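Home | Lists | Archive | Thread index | Next in thread

Re: [drive-faults] Lane keeper dropping out on the straight
From: Tadeusz Bednarek

Hi all,

Great question in the last digest, and I've been itching to answer it because we had a very similar fault and it has been the most interesting week I've had on this project! Quoting the part I mean:

> We get a lane-keeping dropout on a plain straight road, clear
> paint, no traffic. The planner brakes gently and hands back
> control. Logs say "low confidence" and nothing else. Has anyone
> on the Peltlow stack seen this? We're on the Skidis camera
> driver and I'm starting to suspect it.
>
> Also, does the person detector share a watchdog with the lane
> node on your build? Ours seems to.

Yes and yes. Our dropouts were on the Randstead straight, two lanes, grass verge on the right with a white railing along the top of it, big bright clouds low over the horizon. You would think it's the easiest road in the world. 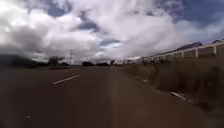
I don't think your driver is broken. In our case the auto exposure was metering on the whole image, so when the sky got bright it pulled everything down and the asphalt went muddy. The lane node then had one or two short dashes to work with and very little contrast on either. Confidence sank, the node restarted itself, and the restart is where the trouble starts.

On our build a restart of the lane node also resets the watchdog it shares with the person detector. So for 3 frames the detector publishes an empty list with a healthy status flag. Empty and healthy! The planner reads that as a clear road. I went through 1465 frames from the Matlala rig by hand (with a lot of coffee) and found 4 restarts, every one of them with the same gap behind it.

That gap is the part I'd call a safety fault. A lane dropout hands control back and the driver grumbles. A false "clear" with someone at the side of the road is a different thing altogether, and a dark figure against a bright horizon is hard enough for the detector on a good day.
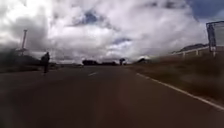
What we changed:

- metering window moved to the lower half of the image, sky ignored
- separate watchdogs for the two nodes
- detector publishes "unknown" after any restart, and the planner slows down on unknown

The last one was a tiny patch and I love it. We've done 7 runs since with no false clears in the logs. The lane node still restarted once - a long patch of worn paint, I think - but the planner saw "unknown" and eased off just as it should.

If you do only one of these before your next outing, please do the watchdog split. And keep a safety driver with hands on the wheel until you've replayed your own logs, even if the straight looks dull.

I can post the patch against the May branch if people want it. It needs a small tweak for the older message format, which I haven't tested. Could you send me the frames on either side of one of your dropouts? I'd really like to see if your gap is the same length as ours.

Cheers,
Tadeusz

Last updated: May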